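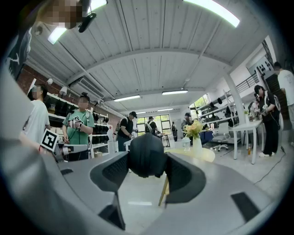
Page last changed: 26 February 2020 (Delia Bucur)

House rules for recording with hand-held grippers

Read this before your first shift on the floor. It takes less time than re-recording a morning's work, a comparison several of us are in a position to make.

The rules apply to everyone who picks up a gripper at Roltholm, including people who helped write them. Asif Gilani keeps the master copy. If you disagree with a rule, tell him, and keep following it while he thinks. He thinks slowly.

Before you pick anything up

Put the backpack on first and adjust the straps while your hands are free. Then the headset, then the grippers. Doing it the other way round is possible, in the sense that putting your socks on over your shoes is possible.

Run each cable so that you can stretch both arms fully without feeling a tug. Try it: reach forward, reach to each side, turn on the spot. If a cable pulls at any point, sort it out now. It will not improve by being ignored.

Look at the marker squares on both grippers. They should be clean, flat and free of tape, fingerprints and helpful notes. A marker with a lifted corner goes back to the bench, and so does the gripper it is stuck to. Please don't press it down with your thumb and carry on. Subbarao Chacko can tell.

Open and close the jaws a few times. They should move freely and close squarely. If you hear a click, report the click.

Setting up the table

One table, one person recording. Choose the objects from the task card and put everything else back on the shelves. Flowers, jars and the like may stay on a table if the card allows background items, but once you've started a set they stay where they are. Tidying up halfway through is the commonest fault we see, and it is always done by nice people.

Walk around the table before you begin. Cables on the floor should lie flat and away from where your feet will go. Chairs go back under something.

Recording a task

1. Stand where you can reach the whole tabletop without leaning on it.
2. Hold both grippers still, jaws open, and count to two.
3. Do the task once, at the speed you'd use at home if you weren't being watched.
4. Put the object down before you let go of it. Dropping is a separate task and has its own card.
5. Return to the starting position, hold still again, and stop the recording.
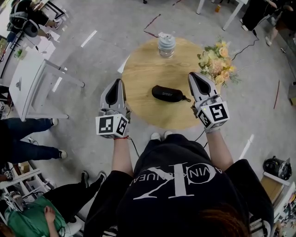 Keep your wrists in a position you could hold for a while. If you have to twist to get the jaws round something, move your feet instead. Small things with zips, lids or pull tabs are worth approaching from the side, and it's fine to use one gripper to steady the object while the other does the work. Don't use your chin. We had to add that in December.

If a take goes wrong, finish it and mark it as failed. Failed takes are useful to us when they are labelled, and a menace when they aren't. Never delete one on the floor. Hannelore Ammann reads the labels, and she prefers "missed the handle" to "argh".

Other people

Everyone walking about in a headset sees less than they think they do. Say "behind you" when you pass. Don't hand anything to a person who is recording, and don't ask them a question, however short.

No recording on the stairs, and no carrying two grippers up them. Keep one hand for the rail.

When you finish

Stop the recording, put the grippers on the shelf, take off the headset, and remove the backpack last. Coil cables loosely. Wrapping them tightly round the gripper looks neat and breaks them at the plug.

Write your batch number on the sheet by the door. Batch 865 has now been claimed by two different people, so copy yours from the screen and don't rely on memory.

Questions about faulty kit go to Subbarao, and questions about labels to Hannelore. Complaints about the backpacks can be left with Naveen Pandey, who chose them.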